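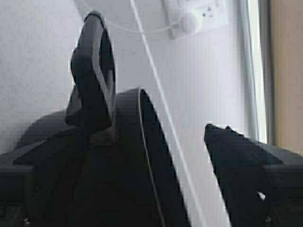

Wrist camera, Trerberg set: gripper fingers, white cable and wall outlet.

By Dalva Teixeira | Updated January
Print | E-mail

Trerberg teleoperation set

Demonstrations of cable and plug handling, recorded by remote control at the Grorncombe site. The operator drives the arm with a Zepeda hand controller; the wrist view is the only view shown to the operator.

Contents

- 326 episodes recorded, 321 released
- 3 tasks: grasp cable, follow cable, unplug
- 6 operators

The five withheld episodes have gaps in the joint log. Numbering was not closed up, so expect missing indices.

Fields

- `wrist_rgb`: colour frames, compressed
- `joint_pos`: joint positions in radians
- `grip`: commanded finger opening, 0 (closed) to 1 (open)
- `task`: text label

Known limits

Black fingers against a pale wall lose most surface detail in shadow. Compression blocks show along dark edges. Thin white cords can be hard to separate from the wall; do not use colour thresholds to find them. There is no depth channel and no force data.

Loading

Run `bovberg check` on the unpacked folder before training. Bovberg stops at the first bad index and prints its path.

We use cookies to remember your settings. Accept | Manage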